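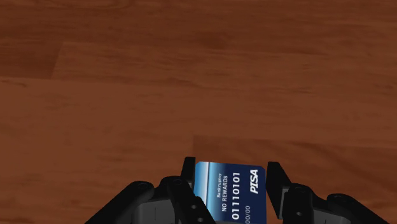 Chapter 19
The Price of a Table

Ismail Ouali sold tables in Bolska for 30 years and never, he claimed, set a price. Customers did that, mostly by sighing. 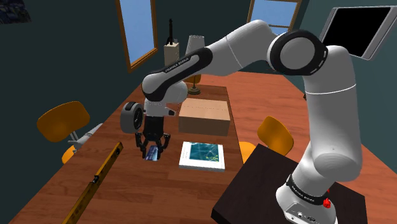

Economists call the sighing demand. It is what buyers will pay, given their income, their tastes and the shop next door. A long wooden table might fetch 600 in a town of large families and gather dust in a town of bachelors - same table, same legs. We begin with the bachelors.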